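4.2 The open day at Grendeo

I should say first that we didn't plan the visit as a study. Grendeo opened its bowling hall to the public in March, Kadham brought the handling trials along, and I went with a notebook and a fairly vague idea of what I'd write in it. By closing time the log held 441 attempts at the rack, which is more than we'd managed in the lab all winter, so it has earned its own section here.

The task was the same as in Section 3: take a ball off the rack with both hands, carry it to the return, put it down. What changed was everything round it. The light was lower than we're used to, and the balls sat nearly touching on the rail, so there was very little room for fingers between neighbours. We kept to the two-handed hold throughout (Figure 4), one hand to each side of the ball.

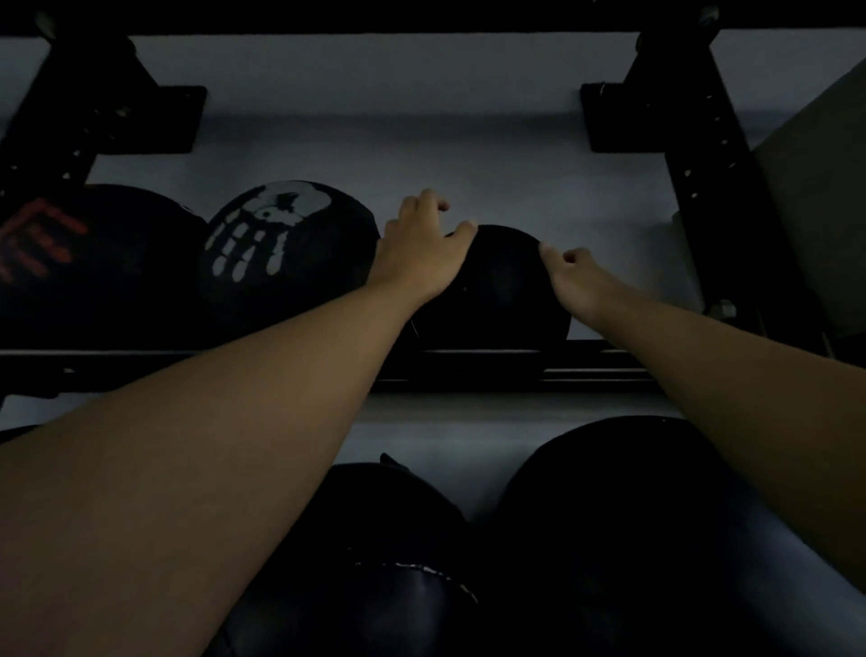 Figure 4. Both hands on the plain black ball, upper rail.

Vörös asked over tea whether a visitor would ever pick a ball up like that, and whether we ought to be copying visitors at all. Fair question! I still think two hands is the right place to start with something heavy and round, but I did go home and reread our grasp list.

The other thing I noticed was how people queued. We'd allowed 40 minutes for each demonstration and the talk afterwards always ran over — mostly children wanting to know about dropped balls. We logged 2 drops, both at the return.

Comments

Judavus: Will the attempt log be shared? I'd like to compare it with our own rack trials.

Reader: Nice to see an open day written up properly. More on the lighting, please.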